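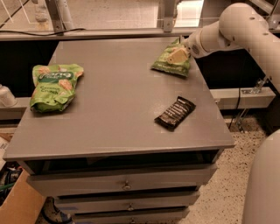
Sell it while it still has a ticket on it, was the comment under my last post, and get something with a warranty. Fair enough. I've read it four times now and I still haven't sold it.

So. The car. For anyone new, it's the old Detden estate, the diesel one, silver going on grey, and the thing that set all this off was the noise. Started in February on the way back from Drisedcombe. Left-hand bends only. A sort of droning, like someone humming through a comb, and it got louder with speed and then went away completely when I turned right. I drove with the radio up for a week, which I don't recommend as a repair.

Wheel bearing, obviously. Everyone who has owned an old car is now shouting wheel bearing at the screen. I know. I got there in the end. But I went via tyres first, because the rears were wearing in a funny stepped pattern and tyres can make a very similar noise, and swapping them front to back costs nothing except a sore back and a bit of swearing at the locking nut. Did that on the drive. Noise exactly the same, same place, same bends. So not tyres.

Then the jack and the wobble test. Hands at top and bottom of the wheel, rock it. Nothing. Hands at the sides, nothing. Spun it by hand with the other hand on the spring and there it was, a gritty feeling coming up through the coil. Front right. If you haven't tried the hand on the spring thing, do, it's much better than listening. I'd read it on a forum years ago and assumed it was rubbish.

Now the part where I was stupid. I bought the cheap bearing. There were 2 on the parts site, one made by Herrera and one in a plain white box for less than half the money, and I thought, it's an old car, who cares. Fitted it (I'll come to fitting it) and it was silent for a fortnight and then it started humming again. Same note. I could of cried. Took it out, and it already felt rough when I turned it in my hand. Ordered the Herrera one, which is what I should have done, and did the entire job a second time.

Fitting. It's a press-in bearing on this one, not the bolt-on hub you get on the later cars, so the whole knuckle comes off. Hub nut is the first fight. Mine had been staked in so firmly that I bent the punch trying to open it up. Long bar, car on the ground, somebody's foot on the brake, and it went with a crack that I thought was my wrist. Then caliper off and hung up on a bit of wire (do not let it dangle by the hose), disc off, track rod end, bottom ball joint, and the two big bolts into the strut. Mark the strut bolts before you undo them. I used a paint pen. I didn't mark them on the first go and the steering wheel was off to one side all the way to the shops and back.

The ball joint took longer than everything else put together. Penetrating oil, wait, hit it, more oil, wait, tea. The splitter tore the rubber boot so that was another part to buy. Order the boot beforehand. Or order the whole joint, they're not expensive.

No press at home so I took the knuckle to Clidumov, the little garage behind the builders' merchants. They pressed the old one out and the new one in while I stood there, and charged me £40 the first time. Second time they looked at the knuckle, looked at me, and charged the same. Quite right too. I'd asked about doing it with threaded rod and big sockets and the chap laughed, not nastily. People do manage it. I've seen the videos. I have also seen the state of my thread cutting.

One thing he did tell me that I'm passing on. The new bearing has a magnetic ring on one face for the ABS sensor and it has to go in facing the sensor. Looks like a plain seal. Fit it backwards and you get a bearing that works perfectly and a dashboard lit up like a fairground, and the only cure is a new bearing, as pressing it out wrecks it. Also keep it away from magnets, so not in the magnetic parts tray where I'd put it. Ahem.

Going back together was quick by comparison. New hub nut, don't reuse the old one. Torque it properly and look up the figure for your own car — I'm not putting mine here since there are different ones for different years and I don't want the emails. Circlip in, and check it's really seated, I went round mine with a screwdriver tapping it. Brake pedal pumped before moving off. I forgot that on a different car once and rolled gently into a hedge.

Then tracking, because the knuckle's been off and I don't trust a paint pen that much.

Result is lovely. Drove it to Drisedcombe and back on the same road with the radio off, and took the long left-hander by the reservoir waiting for the hum. Nothing. Just the usual rattle from the boot, which is the parcel shelf, which I have decided to live with. There's a bit of tyre roar on the coarse stretch but there always was.

Which gets me back to the comment. Sell it. I did do the sums, on the back of the parts invoice. What I've spent on this car in the last year, not counting fuel and insurance, is a cambelt, a set of front pads, the tyre I kerbed, and now two bearings where it should have been one. It's less than the deposit on anything I'd want. And what I'd want is another estate with a flat boot floor and a proper handbrake, and they keep not making those. I sat in one of the new ones at the dealer's and it took me three goes through a touchscreen to turn the fan down. With gloves on, hopeless.

The warranty point I do accept. If the gearbox goes, that's it, it's gone, I'm not putting a gearbox in a car of this age. Same with the injectors, if it was more than one. So there is a line. It's just further off than a wheel bearing.

And the MOT was booked for the 15 April 2023 and it passed, so there. Two advisories. Light surface corrosion on the rear subframe, which has been on there every year since I bought it, and a wiper blade, which I'd have changed if I'd noticed it was smearing. No mention of play in anything. The tester asked who'd done the front end and I said me and he said hm. I'm taking that as praise.

Rear subframe gets wire-brushed and waxed this month if it ever stops raining. I've got 8 cans of the cavity stuff in the shed from when they were on offer, so no excuse there. Needs the car up on ramps, and an extension lead, and old clothes, it gets everywhere. Last time I had it in my hair for days.

Few answers to things people asked under the previous post, quickly as I need to be out the door:

Yes you can drive on a humming bearing for a bit, no I wouldn't go on the motorway with it. Mine was done within the month and I was still twitchy.

No I haven't changed the other side. It's quiet and it feels smooth through the spring. I know they say do both. I've left it.

The bar I used on the hub nut is just a cheap breaker bar with a bit of scaffold pole over the end. It has a bend in it now.

And the person wanting the part number for the boot, I've lost the packet, sorry. It's somewhere in the garage. Will add it here when it turns up, or measure the old one if I havent thrown it out.

Next post will be the subframe, or the parcel shelf if I crack.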